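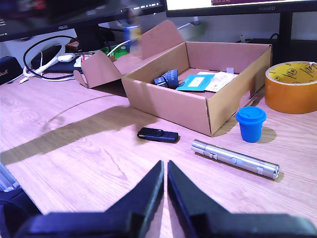
Notebook, August, Tuesday
Started 10 in the morning, one coffee in

Back on the Stuvmont numbers. For colleagues joining this notebook partway: Fundmont is the fund whose gaming holdings we track, Stuvmont is the esports club it put money into, and Moges is the studio whose shooter the club's main team plays. The question this month is whether a small listed esports club can be valued by any method that survives a second look.

First method, carried over from last week: take sponsorship income, assume it renews, put a multiple on it. I like this one for its speed. It takes two minutes and is wrong in a way that is easy to explain to others. The trouble is the word "renews". Stuvmont's half-year report calls its sponsorships "long-standing", a term it also applies to a deal signed in the spring.

Went through the report again with a pencil. Notes as I found them:

Prize money is booked when won, before the players' share comes off. The share appears further down under "team costs", next to travel and what seems to be a great deal of physiotherapy. So a good tournament lifts the top line handsomely and does very little for what is left at the bottom. Anyone reading only the first page would think the club had discovered oil.

Merchandise is lumped in with "other". Other has grown. No word on whether this is shirts or something else, such as the sale of an old bus. I have written to ask. Their investor mailbox sent an automatic reply thanking me for being a fan.

Player contracts sit on the balance sheet as assets and get written down evenly over their term. Fine for a lathe. A player who loses form in month four is carried at nearly full price until somebody admits it. I checked last year's accounts for write-downs outside the schedule and there were none, in a year when they benched half the roster.

Second method. Built a sheet with prize money stripped out altogether, treating it as weather. What remains is sponsors, league payments and Other. On that basis revenue is up 17 per cent on the same half last year, which surprised me enough that I went looking for the mistake. Found one: I had counted the league payment in both halves. With that fixed the line is flat. Left the wrong version in the file with a red tab on it, as a warning to whoever opens it next, probably me.

Lunch. Ate at the desk, against policy.

Afternoon, on costs. Staff costs are rising faster than headcount, so either people are being paid more or the wrong people are being counted. The report gives an average headcount for the period and says coaches are "partly included". I have spent longer on the word partly than I would care to bill. Tried it both ways. If coaches are in, pay per head looks ordinary for the trade. If they are out, the analysts are doing very well and I would like their address.

Third method, comparison with other clubs. Gave this an hour. The listed ones can be counted without taking your shoes off, they report in different currencies, and two of them are really media companies with a team attached for decoration. The range of multiples came out so wide that Stuvmont could be cheap, fair or absurd depending on which end one started from. Put the chart in the shared folder anyway. It looks very convincing from a distance.

One real finding, I think. The Moges dependence is worse than we had it. I had been treating the club as having three teams in three games. Going by the sponsor section, nearly all the money is tied to the shooter. One contract can be reduced if the team drops out of the top league, and another if the league itself changes format. Moges decides the format. Moges also decides the prize pool, the calendar and, if it wakes up in a mood, whether there is a league at all. The report covers this under risks in a single sentence, placed after the one about office leases.

So for the sheet: added a switch for "league as now" and "league cut down". In the cut-down case I take a third off the sponsors and leave the costs alone for two half-years, on the grounds that no club has ever cut costs promptly. Cash runs out before the end of the second one unless they raise more. I do not claim this is a forecast. It is what happens when you hold down one key and watch.

Checked cash again after that. Enough for the present plan, says the report. The present plan includes a training centre. I would sleep better if it included a tenant for the spare floor.

Looked at Ornura briefly for contrast. It makes the coaching software a lot of the clubs use and charges by the seat every month, win or lose. Dull accounts, small loss getting smaller, about 200 paying teams. Hardly anybody writes about it, and there are no trophies in the annual report, only a photograph of some chairs. If Fundmont wants to be in this business and stay calm, this looks to me like the nearer thing. Caveat: I have read one set of their accounts and was in a good mood after finding them short. Needs a proper go.

Mistakes today, for the record:
The double-counted league payment, above.
Used the wrong exchange rate for one of the comparison clubs, last year's average in place of this half's. Moved its multiple a bit, changed nothing.
Wrote "goodwill" in the column for player contracts and then spent some time wondering why goodwill had an expiry date.

To do:
Chase the Other question. Try the phone this time.
Find out whether the coaches are people for reporting purposes.
Read the Moges league rules, the full set, including the appendix on format changes. Bring biscuits.
Ornura: earlier accounts, and how many teams leave each year. Without that second number the rest is scenery.
Ask Fundmont how long they mean to hold. Everything in the sheet depends on it and the box is still blank.

Later, same day. Reply from the Stuvmont mailbox, from a human being this time. Other is mostly shirts. Also "some event income", which they hope to break out separately in the annual report. Asked how much is some. No answer by the time I left, so I have put shirts in the sheet and a question mark beside them.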